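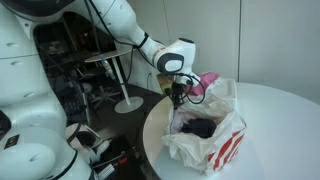

3.2 Grasp planning for open bags

The planner, Lernero, takes a segmented point cloud of the bag opening and returns ranked top-down grasp poses. Thin plastic gave unreliable depth, so points on the rim are removed before ranking. The first version, written in June, sampled 400 candidates per cycle and took 3 s. Pruning by approach angle cut this to 2 s.

In 19 logged runs the main failure was a finger closing on the rim together with the item. Hafiz Wibisono is adding a collision margin for the rim. The wrist force threshold has not been tuned.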